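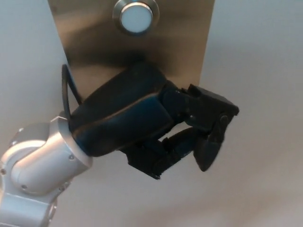
Brornari makes kitchen fronts in a long building at the edge of the town, and in March I was allowed to go in for one morning. I came because we are renewing our own kitchen and I could not decide between painted doors and doors with veneer. My guide was Rok Petek, who has worked in the paint department for many years. Before the tour I had in my head a brushed stainless steel panel like the one on that light gray wall, and I asked him if such a finish is possible on a cabinet door. He said yes, but only on flat doors, and the metal sheet must be ordered from Vasić and takes 3 weeks longer.

The cutting hall is loud and smells of fresh wood. Every door gets a paper label with its order number, and mine to hold for the photo album was 2781, a narrow door for a spice cabinet. After cutting, the edges are sanded by hand. I tried it myself and made one corner too round – Rok was polite and put it aside.

The paint room I liked the most. The company keeps 40 standard colors, and for other colors you bring a sample. The white they call Stastis looks almost green next to a window, so please take the sample home before you order it.
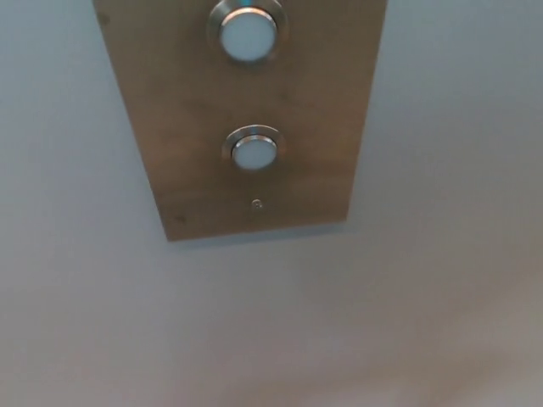 Brushed metal in a bronze-brown tone, with two round buttons.

In the showroom upstairs there were only four kitchens, fewer than I expected. The handles are sold separately, and the hinges too. For our small kitchen the painted fronts would cost 800 euros more than the veneer, delivery included. We have not decided yet, but I took home two samples, one oak and one dark blue, and they are now standing behind the sink.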